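Planner upgrades and the number in the release notes

I've been putting off this post because the last time I wrote about motion planning I got a lot of email. Fine. The Pullell planner got its big release in July and I've now had it on our bench long enough to have opinions.

The headline claim is that planning calls are faster. They are. I took 237 planning requests out of our own logs, replayed them against the old version and the new one on the same desktop, and the median went from 142 milliseconds to 41. I ran it again with the collision cache turned off, expecting the whole gain to go away, and most of it stayed. So I'll give them that. Somebody did real work on the distance checks.

What I don't buy is the sentence after it, the one saying that faster planning "unlocks reactive manipulation." Our arms don't sit around waiting for the planner. I went through a Wednesday's worth of traces and the time goes to the usual places: waiting on a depth image that's any good, re-running the pose estimate when it flips an object end for end, and the settle delay before closing the fingers, which I put in two years ago and am scared to remove. Cut the planning to zero and a pick feels the same to anybody standing next to it.

The other thing they're proud of is the new two-arm mode. You hand it both arms as one group and it's supposed to work out who goes first. In simulation it's lovely. On hardware it does a thing I can only call excessive politeness, where one arm stops well clear and the other takes a long way round to avoid a collision that was never going to happen. The reason is the padding. There's a default safety margin on every link, it got bigger in this release, and the change isn't in the notes. I found it by diffing the config files. If your picks started failing with "no valid goal state" after you upgraded, go look there before you touch anything else.

And padding matters a lot once you leave open tables. Most planner demos are a cube on a flat surface, approached from straight above. Any planner from the last decade can do that. Put the same cube inside something with sides and the goal pose is in collision by default, because the fingers plus margin don't fit between the walls. Then you start turning margins off per link, then per link per phase of the motion, and pretty soon you've got a second, hidden program living in a config file that no test covers.

Ackroyd, our perception stack, makes this worse in its own way. It gives you a pose and a confidence, and the confidence is close to useless on shiny metal. Depth on bare metal is full of holes. The fitting step fills in the holes with whatever makes the model happy, then reports 0.9 something. Two parts next to each other will sometimes come back as one long part. The planner then makes a beautiful, fast, collision-free plan to the wrong place.

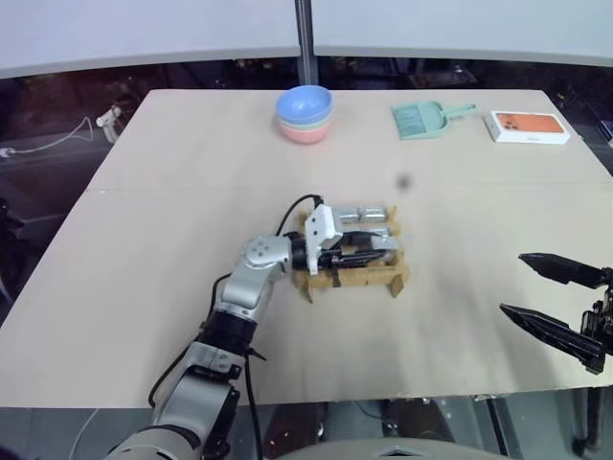

Which is why I keep asking for the uncertainty to be passed along to the planner, and keep being told it's on the roadmap. A pose with a wide spread along one axis should change how you approach. You'd come in along the axis you trust and close on the other one. Rekik, the older tool we used before this, had a crude version: you could give it a box of possible positions and it would look for a grasp that worked for all the corners. Slow as anything, and the interface was miserable, but I understood what it was doing.

I tried faking it on top of the new planner by sampling a handful of poses and planning to each one. With the new speed that's affordable now, so I suppose that's the real benefit of the release, if you squint. It's still a hack. The plans don't agree with each other, and picking among them by path length gives you the shortest route to the least likely pose. I'm weighting by the fit residual at the moment. Ask me in a month.

Someone will write in to say Deltusura does all this with a learned policy and no planner. Maybe. I've read their page twice and I can't find a failure rate on it, or any mention of what happens when an object is moved between the training runs and the test. I'd try it tomorrow if they published the logs.

For now I'm staying on the new version with the old margins pasted back in, and the two-arm mode switched off. The config diff is in my notes repo, under planner, in the file with the bad name.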